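Unit 6: How Video Game Sales Are Reported and Read
Course handout, Introduction to the Game Business

6.1 Units shipped and units sold

Publishers report two different figures, and news stories often confuse them. Units shipped are copies sent to stores. Units sold, also called sell-through, are copies bought by players. A publisher such as Zindix may ship 425 thousand copies of a game while stores sell 237 thousand of them. The remainder may be returned or marked down, and the publisher often shares that cost.
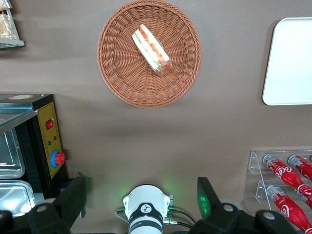

Why would a publisher announce shipments first?
The shipment figure is available on the day the game leaves the warehouse, and it is usually the larger of the two. Sell-through data must be gathered from many stores and arrives later.

6.2 Break-even and forecast

A game can earn back its budget and still be described as a disappointment. The term usually refers to the internal forecast. Consider the studio Balness, whose game Salian needed sales of 184 thousand copies to cover its costs. It passed that mark in February but fell short of the forecast given to investors. Both statements are correct – students should be able to explain each one.
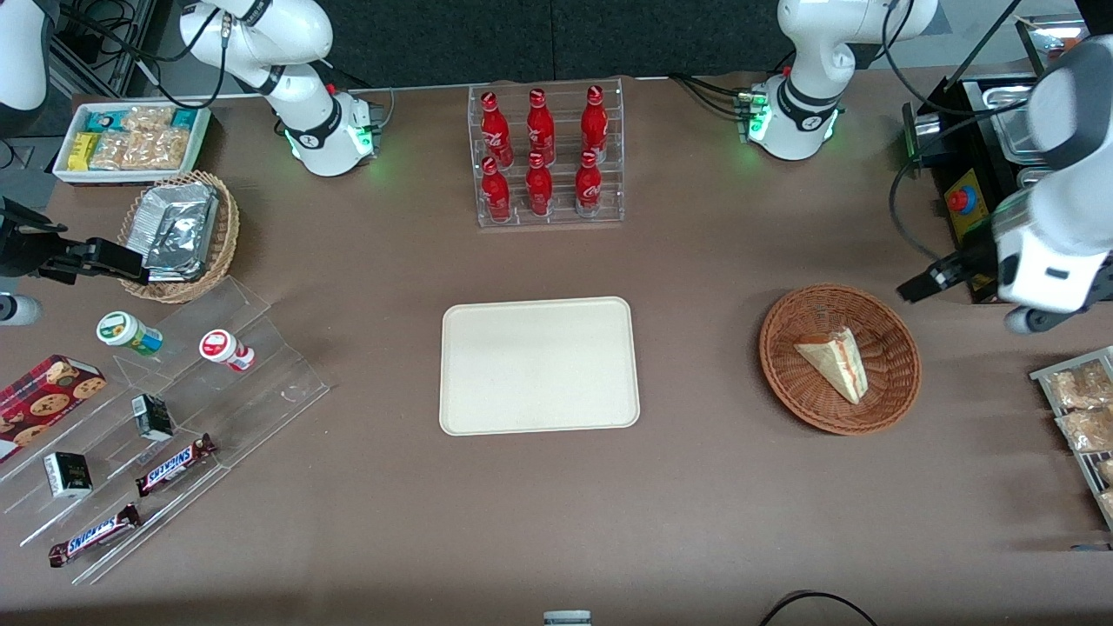

6.3 Canceled, paused and unannounced projects

A project that has not been announced cannot be publicly canceled in the usual sense. Studios start many prototypes, and most are closed without notice. When Cunar moved 15 developers from a sequel to another team, outside reports called the series finished. The company described the project as paused. Students should note who made each claim and whether the source was named.
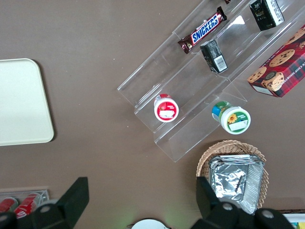

6.4 Preparation for the next session

Read one quarterly report from a game publisher of your choice. Mark every sales figure as shipped, sold or unclear, and bring a written summary of one page.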